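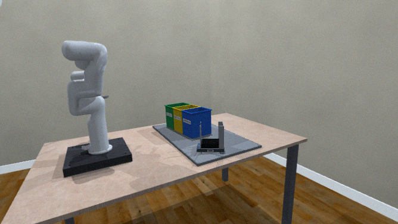

A simulated cell: the arm on its black base plate, with three labeled bins on the board to its right.

The pitch from Horkon is simple. Build the robot cell in software, run it until nothing goes wrong, then sign the safety paperwork before a single bolt is tightened. Flison, a parts supplier, has already cleared 12 cells this way. I have my doubts.

Hiba Sayegh has them too. She spent years inspecting cells at Gislow and now helps write the in-house rules there. "A rendered table doesn't wobble," she told me. "And there's never anyone leaning over it to grab a dropped part."

Her draft rule runs two pages. Simulation can be used to plan reach and layout, it says, but every stopping distance must be measured on the real machine, with the real load, at least 30 times. Horkon calls that a step backward. Its own report cites 2212 virtual runs without a collision, a figure that says a lot about the software and very little about the floor it will be bolted to.

What bothers me more is who checks the model. At Jenkins, where the method was tried last October, the team that built the simulation also approved it — and the form had no line for a second signature. Sayegh's draft adds one. Horkon has asked for it to be optional.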